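Hand-held grippers: what to buy first, and what to leave until September 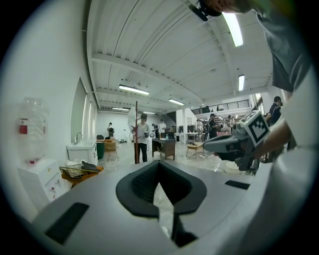
Start with the spares and work back to the grippers, is how the operations lead at Plisari puts it, and she says she would have saved a good deal of money by doing so herself. She runs the budget for a workspace where people collect training data for robot arms with grippers held in the hand, and she has now been through the buying twice.

The first time, she ordered from the catalogue. "I priced the grippers, added delivery and thought that was the budget," she says. "It wasn't even half of it." Fingertips, cables, chargers, storage and printed markers all came later, on small orders with a delivery charge each time.

Plisari bought 10 grippers in that first round, from a supplier called Drevitz. She would now buy five. "You can't train ten people in a week. Half of them sat on a shelf while we worked out how we wanted the job done, and by then there was a newer version of the mount."

Her rule is three sets of spare rubber parts for every gripper, ordered on the same invoice. Markers she prints in-house, on stiff card, and replaces as soon as a corner lifts. A scuffed marker can spoil a whole afternoon's recordings, and the card costs next to nothing.

She asked for quotes from Sjögren and Badimico as well before the second order. Sjögren was cheaper per unit but wanted payment up front. Badimico offered a loan set for three weeks, and she took it. "I'd ask anyone for a loan now. If they say no, that tells you how they'll be when something breaks."

The robot arms themselves are a separate line, and she has pushed them back to September. The data can be collected without them, and she wants to know which tasks are worth doing before she commits to a size of arm. Her finance department was not keen on splitting the purchase over two budget periods, but agreed once she had shown them the cost of the service contract, which starts on the day of delivery whether or not the arm is in use.

On staff time she is blunt. "It's the biggest number on the sheet and people leave it off. Someone has to charge everything, copy the files and check them. Put those hours in."

She also keeps a sum back for the room: power points, extra lighting, tables at different heights. Last time it went on sockets.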